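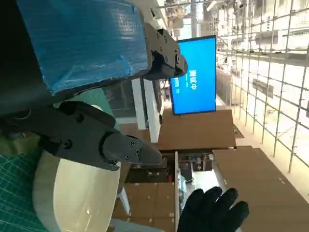 Ledville bench review, Sunday, June 24, 2018
Present: Nesrin Kocabaş (chair), Nga Đào

1. Gripper fault. On the Cetik arm the fingers failed to open on command in 4 of 195 cycles. Force limit was set to 30 N. No injury. 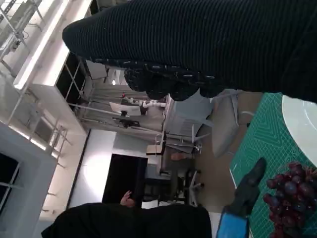
Nga had a hand near the fingers on the last one and used the stop button. Agreed - no reaching in until the drive is off.

2. Cause not found. Utis to check the finger drive and log.

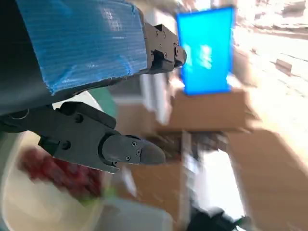
Gripper fingers apart, blue tape on the arm.

3. Runs halted. Next meeting in nine days.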